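From: Gunhild Blöndal
To: Cundimance members' list
Date: 08/02/2023
Subject: Re: Readiness of manipulation systems for household and shop-floor chores

Dear members,

I write on behalf of the working group in reply to the message from Mr. El-Sayed, which is quoted here in the parts that call for an answer.

On the previous occasion, Hatem El-Sayed wrote:
> The Skelanon laundry service has been asked by its board whether
> it should set money aside for robots in the next budget period.
> We have 33 people on sorting and folding, and the work is hard
> to staff. The vendors who visited us in April were confident.
> I would like to know whether the list shares that confidence.
> If a machine can handle a puzzle cube, which I am told is a
> difficult object, I do not see why it should not handle a
> pillowcase. Is there a plain answer I can take to the board?
>
> I would also be grateful for a view on light assembly, as our
> sister site at Brøndum packs small parts by hand.

The plain answer is that the working group would not advise the board to budget for folding at this time. It would advise a modest sum for a trial of sorting, under conditions set out later in this message.

With regard to the cube, the comparison deserves some care. A puzzle cube is rigid. It has flat sides of a known size, its colors are strong, and it keeps its shape when it is pushed. Turning one layer against the others is a demanding task for two fingers, but picking the object up and setting it down is well within what current equipment can do on a clear surface. The bench at Cakside uses the cube for this reason, as a first exercise before softer goods are brought in. 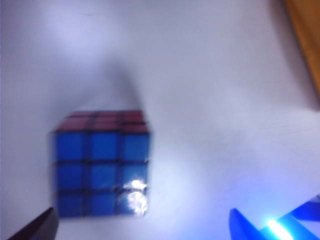 Cube task at the Cakside bench, wrist camera view. Blue side forward, red side up.

Members who have not worked with wrist cameras may find the picture useful as a guide to what the control software is given. The outline of the cube is blurred, and glare covers the lower right of the blue side. A person would reach for the cube without a second thought. Software that looks for crisp edges may place the near corner wrongly, and an error of that kind matters when the fingers are closing on something with little margin.

Cloth adds a good deal to this. A pillowcase has no fixed outline, it hides its own corners, and it changes shape at every touch. Esben Toft ran a folding series at Cakside over the winter with 1008 attempts on hand towels of one size and one color. His note to the group reports that results were fair when the towel was laid out flat beforehand and poor when it was taken from a pile. Laying it out flat is most of the labor at Skelanon – so a machine that needs this done for it would save very little.

Sorting is more promising. Items do not have to be placed neatly, a dropped item can be picked up again, and a person at the end of the line can correct mistakes. Jingyi Fan has looked at the Skelanon floor plan and considers that one station could be set apart without disturbing the rest of the work. The group suggests the following terms for any trial:

The vendor should work with unsorted goods from the service's own carts and not with samples it has brought.

The trial should run for at least 14 working days, with the same staff on duty throughout.

Every stop should be logged, including those cleared by hand in a few seconds. Short stops are often left out of vendor reports.

Lighting at the station should be left as it is for the first half of the trial. Changes made afterward should be written down.

As for Brøndum, the group is more favorable. Small rigid parts that arrive in trays are suitable work for a machine today, and there are lines in regular use that do this. Parts that arrive loose in a bin are another matter and depend a great deal on their shape and finish. Shiny parts are troublesome for the same reason as the glare on the cube. Sigrún Hjaltested would need to know how many part types pass through the packing room, and how often they change, before she could say more. A site with around 4000 pieces a day of one type is in a very different position from one with the same volume spread over many types.

The group has not formed a view on private homes. Several members have asked about this, and the matter will be taken up separately. Our general impression is that floor cleaning is settled and that clearing a table or loading a dishwasher is still research work – possible in a prepared kitchen with an engineer in attendance.

Mr. El-Sayed is welcome to forward this message to his board. Corrections from members with more recent results on cloth should be sent to the list so that all may read them.

Respectfully,

Gunhild Blöndal
Working Group on Applied Handling
Cundimance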